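Adding a wrist view to your sim drawer task

I spent most of October on this, so let me save you some trouble! My setup is a single arm on a table with a small gray cabinet, built in Sotix, and the method is plain imitation learning: record demos, train, test. What changed my results was training on three camera views in place of one. The Surnach scene pack has the table and cabinet ready to load.

Side view, gripper view, and a view from over the table, in that order: 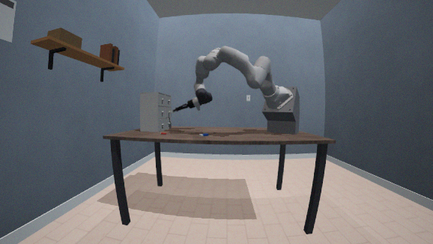
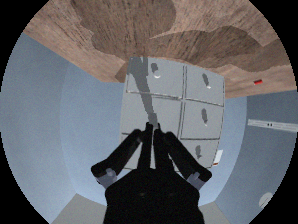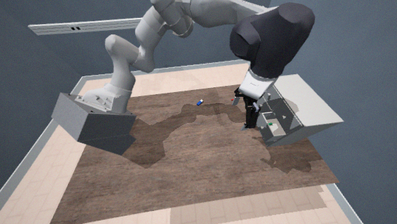
Hayat wrote in to ask whether the fisheye view should be straightened out before training. I tried it both ways and kept the raw one — straightening cost me the edges, and the scores didn't budge.

Okay, steps. Record 600 demos and move the cabinet a little between them. Save all three views on the same clock (mine drifted once and I lost a whole evening to it). Shrink the images, then train until the loss goes flat, roughly 30 hours on my old card.

Now test on cabinet positions the policy never saw. I ran 3,356 trials per policy. The side view alone opened the drawer in 1,079 of them, and the three-view policy got more than double that. My config files are on the Mestimeck page, under drawers. Change the save path before you run anything!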